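Workshop notebook – September, after the evening session

Finally finished The Wurach Ledger, so I'm getting this down while it's still fresh (and before anyone talks me out of my opinions). For those who missed the session, we're reading spy novels this fall to steal from them, mostly on structure, and this was my pick, so I feel a bit responsible for it.

The setup is great fun. A small shipping firm called Moynihan gets bought out, the old account books go missing from its office in Mavham, and a retired courier is pulled back in to find them before the wrong people do. Familiar stuff! But the first chapter moves so fast that I was on the train platform with her before I'd worked out who she was running from. I want to try that in my own opening, which currently spends 8 pages on a breakfast.
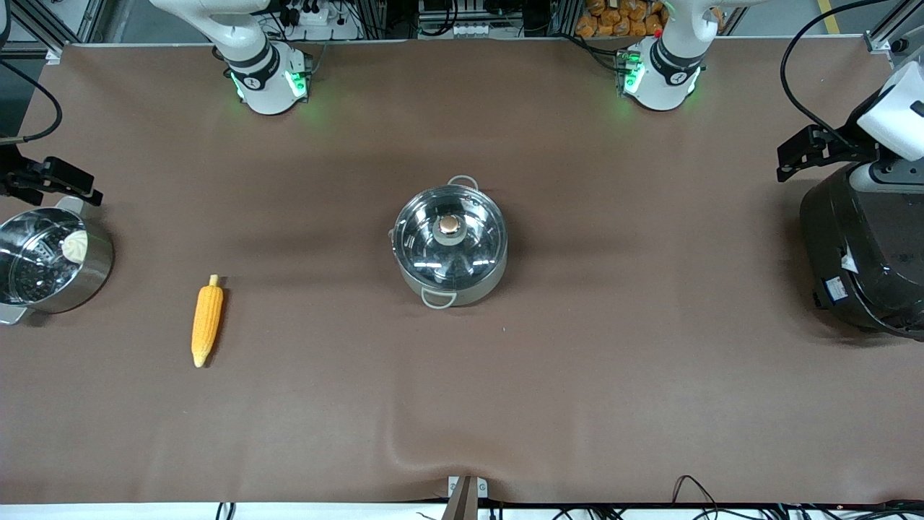

What I copied out tonight was the chapter where she crosses into Wurach. There are 3 short scenes, each starting later than you expect, and in each one she knows something the reader doesn't. I went through with a pencil marking where the information comes out, and it's nearly always in the second half of a line of dialogue, when you've stopped paying attention. Sneaky. I tried the same thing on my harbor scene and it came out stiff, probably from my having everyone explain the plot to each other. Will redo it.

Now the grumbling. The middle sags. Once the action gets to Skevgate there's a long stretch of people in parked cars, and the two handlers sound so alike that I kept flipping back to see who was talking. I also guessed the traitor way too early – the man is so helpful, and he's the only one who never gets a bad cup of coffee or a missed call. Note to self: give the traitor some bad luck.

Word counts, for the record. Cut 2 scenes from my draft this week and wrote more than 3000 new words, a lot of them a chase that may not survive. Chase works on foot, falls apart once they find the van. Try it without the van? Or start with the van already wrecked, and let them argue about it while they walk.

Still want to look at how the book handles time. The flashbacks aren't labeled at all, you just get a change of weather, and I was never lost. My own flashbacks have dates on them like cartons of milk.

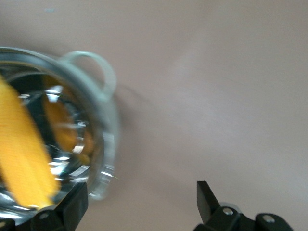 One of the others disagreed with me about the Skevgate chapters and wrote in the margin that the parked cars were the best part, that the waiting is the job, and that if I'd been guessing at the traitor the whole time then the book had me exactly where it wanted me. Also that the handlers are meant to blur together, see the last phone call.

Okay, fair, I'd skimmed the last phone call. Reread it just now and the two of them do finish each other's sentences, so it may well be on purpose. Still found it slow.

To do: harbor scene again, flashbacks with the dates stripped out, breakfast down to a page. The book is back on the shelf by the door if anyone wants it next – my pencil marks are in it, sorry.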